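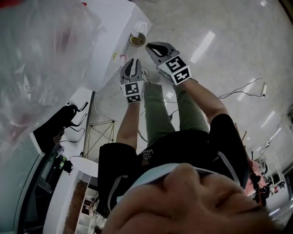 Check the floor by the base of the counter before you start on the top.

Clearing up small bits around a worktop

Crumbs and scraps of wrapping collect where the counter meets the floor. Pick up the larger pieces by hand first. A broom tends to push them into the gap.

Move any cup with drink left in it to the sink. Tea or coffee on a glossy white surface wipes off with a damp cloth if you get to it the same day. For an older ring, leave a paste of bicarbonate of soda and water on it for 11 minutes, then rinse.

Fold large sheets of clear plastic and put them away flat. Left in a heap they hide things, and small parts go out with the rubbish. Ours fold down to fit a kitchen drawer.

Loop spare cable loosely and fasten it with a strip of old fabric. Keep it off the surface you are wiping, and unplug anything nearby before using a wet cloth.

Aicha Belkadi wrote in from Corkon to suggest a dustpan with a rubber lip for fine crumbs. We tried one in May and it works well on vinyl, less well on rough tile.

Wipe the bottom edge of the counter last, then wash the cloth.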